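Home | Syllabus | Handouts | Readings | Contact

RE LAW & PRACTICE, UNIT 6
Title fraud, forged deeds and what the buyer is left holding
Handout, posted 02/12/2021
Notes by Adanech Hadgu. Typed up fast, tell me if something is unreadable.

Before we start: last unit was fraud in the loan (inflated income, straw buyers). This unit is fraud in the title. Different thing. There the money is lied about, here the ownership is. Some cases have both and we'll mark those when we get to them.

1. Vocabulary you need cold

Grantor = gives. Grantee = gets. Mixed up on a third of the quizzes, please stop.

Void deed: no deed at all. Passes nothing, to anyone, ever. Forgery is the main one. Also a deed never delivered, in most states.

Voidable deed: passes title for now, but the wronged owner can go to court and undo it. Typical: owner really signed, but was lied to about the deal. Undue influence too.

Bona fide purchaser (BFP): paid real value, in good faith, no notice of the problem. All three parts. A gift doesn't count as value. A dollar "and other consideration" usually doesn't either, if the dollar is all there was.

Chain of title: the string of recorded transfers from way back to now. A wild deed is a recorded deed with no link to the chain, so a normal search of the index won't find it.

Lis pendens: recorded notice that a lawsuit about the property is going on. Cheap, and it scares off buyers.

2. Why void vs voidable matters so much

It decides who eats the loss.

Voidable + BFP: the BFP usually keeps the house. Original owner is left to chase the crook for money.

Void + BFP: the BFP loses the house. Doesn't matter how careful they were or how much they paid. Original owner keeps it. The BFP chases the crook, or files a claim on the title policy if there is one.

Students hate the second rule. Fine, but learn it. The thinking is that a thief can't hand over what he never had, and the owner did nothing to make it possible. If the owner DID something (signed a blank deed and left it with a cousin, say), courts start talking about estoppel and the answer can flip. Look for that in fact patterns.

3. Worked problem: the Driturthorpe lot

We'll use this one for the next two meetings so read it twice.

Kalkidan Seyoum inherits a vacant lot on the edge of Driturthorpe. No house, no fence, no mortgage. She lives four states away. Tax bill goes to her old adress, which a former roommate forwards when he remembers.

A man calling himself the owner's nephew contacts a small brokerage, Jemal. Says the family wants a quick cash sale, under market, no sign on the lot. Sends a scan of an ID. Wants to use his own notary. Jemal lists it for six days and finds a buyer, Trona, a company that buys infill lots and resells them to builders.

Deed is signed in Kalkidan's name. It isn't her signature. Notary stamp looks fine. Deed is recorded in April as document 441. Trona pays $157,000. Closing funds get wired to an account opened the same month.

Trona then borrows against the lot from Plamuven, a private lender. Deed of trust recorded, document 242 of the next book. Plamuven ordered a title search, which showed Trona as owner, clean.

Forty days later (40, count them from the second recording) Kalkidan gets a forwarded envelope with a change of ownership notice in it.

Questions people asked in the morning section, with short answers:

Who owns the lot? Kalkidan. Forged deed = void. Recording didn't cure it. Recording gives notice of a document, it doesn't make a bad document good.

Isn't Trona a BFP? Maybe, and it doesn't help. Also look at the facts again: price under market, no sign, own notary, a "nephew" doing the talking for an owner no one spoke to. Good argument that Trona had inquiry notice anyway. On an exam say both. Void first, then the notice point as backup.

Does Plamuven have a lien? No. Trona had nothing to pledge. The lien falls with the deed. Plamuven still has Trona's promise to pay, that's a contract and it survives. So it's an unsecured lender now, which it did not price for.

What about the roommate? Red herring. Sloppy mail isn't the kind of conduct that creates estoppel. A couple of you wrote a full page on him.

What about Jemal? Possible negligence claim from the buyer's side. Depends on the duty in that state and on what a reasonable broker would have checked. Red flags come back in here.

4. What Kalkidan should do, in order

- Get certified copies of both recorded documents
- Police report, keep the number. Insurers and the recorder will ask
- Letter to the recorder's office. They mostly can't pull a document just because you say it's forged, but some counties will note it
- Quiet title suit. Name everyone with a recorded interest, so Trona AND Plamuven
- Record a lis pendens the same day the suit is filed
- Complaint to whoever commissions notaries in that state. Ask for the journal page if the state requires a journal
- Fix the mailing address with the tax office!!

Quiet title can go quick if no one fights. If the lender fights, plan on longer and on handwriting experts, travel records, phone records. She was four states away on the signing date, which is about as good as evidence gets.

5. Title insurance, the short version

Owner's policy covers the owner. Lender's policy covers the lender. Buyers pay for the second one at closing and think they have the first. Read the line items.

It looks backward. Covers defects that exist on the policy date, mostly. A forged deed in your chain from years ago: covered in a standard policy. Somebody forging YOUR name after you buy: standard policy usually no, some of the expanded homeowner forms yes. Check the covered risks list, then check the exclusions, then schedule B.

Policy limit is normally the purchase price. So Trona, if insured, tops out at 157,000 even if the lot has gone up. And no policy pays for lost profit on the building that never got built.

Insurer pays and then steps into the insured's shoes (subrogation) and goes after the crook, the notary, the notary's bond. Bonds are small. Don't get excited.

6. Criminal side

Usually charged as some mix of: forgery, grand theft, identity theft, recording a false instrument. If wires or mail or a bank are involved it can go federal, wire fraud being the workhorse.

Conviction does not by itself fix the title in most places. Some states let the criminal court order the deed void as part of sentencing, most owners still need the civil suit. Restitution order is a different thing again and is worth what the defendant has left, so often not much.

Elements of wire fraud, short form: scheme to defraud, intent, material false statement, use of interstate wires. Paying attention to "material" will get you points.

7. Red flags list (know at least eight)

Vacant land or a rental with no loan on it
Owner lives out of state and will only text or email
Price well under market, hurry to close
Seller refuses a video call
Seller picks own notary, or insists on signing elsewhere
Recent deed out of an old owner who'd held it for decades
Quitclaim to a stranger just before the sale
Proceeds going to an account not in the owners name
Tax mailing address changed a few weeks before listing
ID scan where the fonts don't match
Seller doesn't know basic things, like the cross street

One of these means nothing. Three together, pick up the phone. Call the number on the tax roll or send a letter to the address there. Not the number the seller gave you.

8. Recording acts, quick reminder

Race: first to record wins. Rare.
Notice: later BFP wins over an earlier unrecorded deed.
Race-notice: later BFP wins only if also first to record.

All three sort out fights between VALID deeds from the same owner. They don't rescue a forged one. If you catch yourself running a race-notice analysis on document 441 you have gone down the wrong road, back up.

9. For next time

Read the chapter on notaries and the remote online notary section. Write one page, Plamuven's side: what could the lender have asked for before funding that a plain title search would not show? No need to cite cases. Bring it on paper, I mark by hand.

Then do the same facts with one change. Kalkidan really signed, after the "nephew" told her it was a tax form. Who wins now? Careful, there's a split. Some courts call that fraud in the factum and treat it as void, others look at whether she had a fair chance to read it first. Work it both ways and say which facts push you.

Draw the chain of title for each version, boxes and arrows, names in the boxes. A rough one is fine.
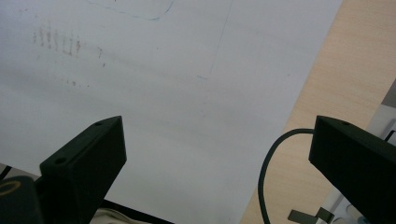
Put the recording numbers next to the arrows, and a dotted line for any transfer you think is void. People who skip the drawing tend to lose Plamuven somewhere around the second page. Office hours same as before, come with the drawing done and we can go thru it.

Share 3 | Comments 0
Contact the instructor | © Adanech Hadgu, course materials | Back to top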